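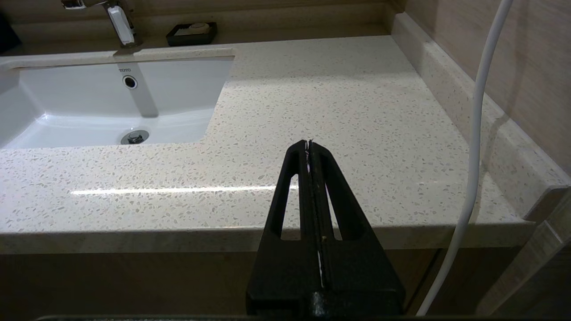 Hotel bathrooms should be specified by the people who clean them

By Eduard Murín

The usual brief for a hotel bathroom fixes the finish, the unit cost and the delivery date. It rarely fixes a cleaning time. I think it should, and the figure should be binding on the designer.

Take a property with 700 rooms. A fitting that adds 30 seconds to each clean costs almost six hours of labour a day at full occupancy. No saving on the purchase price survives that for long. Yet the fitting is chosen from a sample board, under showroom lighting, by someone who will never wipe it down.
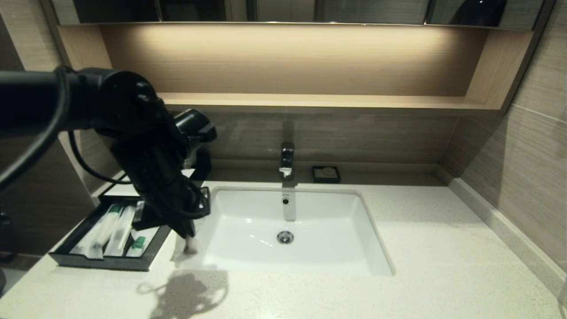 A rectangular undermount sink with a single-lever faucet.

Undermount basins are a fair case. They remove the raised rim, so water can be swept straight in, but the joint beneath the counter edge is hard to see and easily missed. Whether the trade is worthwhile depends on the sealant and on who inspects it.

Ratree Kaewsai, formerly of Sinard, argued in March for a timed trial in 2 finished rooms before any bulk order. I would go further and give housekeeping a veto.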